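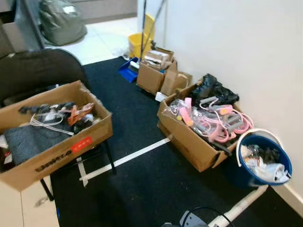 How much floor does the robot need before we can switch it on?

Enough for both arms to stretch out fully in front of the base, plus a strip behind it where the person with the stop button can stand comfortably. In our room at Drerkthorpe that means one metre clear in front of the longest reach and a bit more on the button side.

Section 2. Getting the two-armed rig ready for a club session

I wrote this bit for anyone opening up the robot for the first time, and I've tried to put it in the order I do it myself. If you've already done Section 1 (charging and the sign-in sheet) then carry on. If you haven't, go back, please! Version of Dec 16, 2019, and it replaces the one stuck inside the cupboard door, which still has the old arm numbers on it.

Setting out the room

1. Move chairs and bags out of reach of the arms. Boxes can go along the wall.

2. Push the work table up until its front edge is within easy reach of both grippers. I like it at a slight angle to the base, but that's only my taste and the robot doesn't care.

3. Lay the spare leads on the floor mat on the right-hand side. They will get tangled. Mine always do, and I've stopped being cross about it.

4. Check the gripper cables. They should hang in a loose loop with nothing pulling on them and nothing for them to catch on when the elbows lift.

Caution: keep feet and fingers out from between the arms and the table once the power is on. The elbows come down faster than you expect, especially on the first move of the day.

Powering up

5. Make sure the stop button is pressed IN. Then switch on at the wall, then at the base, in that order.

6. Wait for the fans to settle. It takes 35 seconds on our robot and feels like a lot longer with a roomful of people watching you.

7. Open Tarkine on the club laptop and choose "Two arms, table". Tarkine is our own control program, so if something looks odd in it then one of us probably did it, and you can tell us.

8. Twist the stop button to release it. You'll hear the brakes click, left arm first and then the right.

Note: if you get code 113 at this stage, one of the grippers hasn't been found. Switch off, push the plug at the wrist fully home and start again from step 5. I've had it four times in one evening and it was the same plug every time, so do give it a proper push.

Checking the grippers

9. Pick up the handheld controller and take hold of one arm only. Swapping between arms is fine later on, but for the checks I stick with the left until it's done.

10. Open the left gripper as wide as it goes, then close it slowly. Watch the fingertips and stop if one side lags behind the other.

11. Do the same on the right. Leave this one nearly shut when you've finished, and bring the pair of them round so they face each other over the table 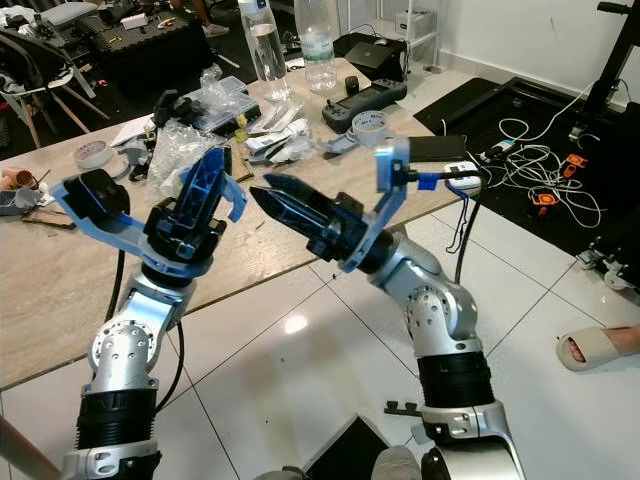 with a good hand's width left between the tips. I used to park them closer and I chipped a fingertip doing it, so now I'm fussy.

12. Set the grip limit to 300 in Tarkine. It's plenty for tape rolls, packets and little plastic bits, and it won't squash a water bottle flat (the higher setting will, and then you're off looking for a mop).

13. Have a look at the pale blue brackets on both grippers. They're plastic, and if a screw has worked loose you can usually see the bracket shift when the gripper moves. Nip it up with the small driver, gently.

Caution: always press the stop button in before you put a hand anywhere near the fingers, even for a quick screw. I mean every time.

Choosing things to pick up

For the Lamont task, which is the one we're taking to Skestumness in January, the robot has to sort a messy table, so please don't tidy it first! Bottles, rolls of tape, crumpled bags and scraps of paper are all good practice. Clear bags are the hardest by a mile – the cameras see straight through them half the time – and I'd leave those until the arms have had a few easy wins.

14. Put anything you'd mind dropping well away from the front edge. Phones too, if you're fond of yours.

15. Start with something upright and fairly big. Bring the left gripper in from the side, close, lift a little and set it down in the same place.

16. Now try passing it across from left to right. Close the right gripper fully on the thing before you open the left. It sounds obvious written down, but with a controller in your hands it's very easy to do it backwards.

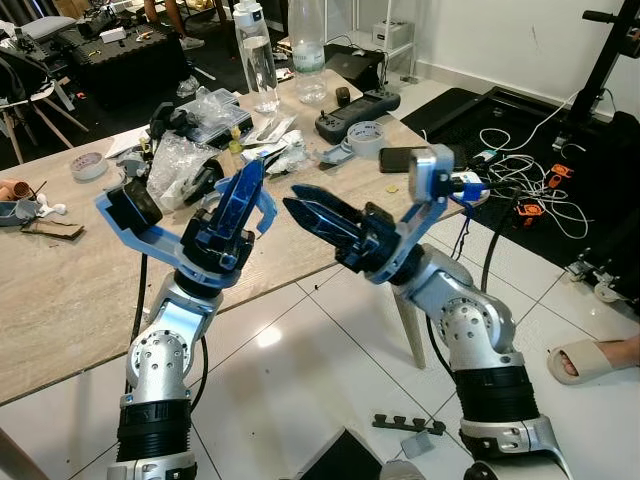
What should I do if the two arms get stuck against each other?

Press the stop button first and leave everything where it is. Then get a second person to support the right arm from underneath, hold the brake release on that arm and ease it away towards the right-hand side of the table. Leave the left arm braked until the right one is clear, and start again from step 5.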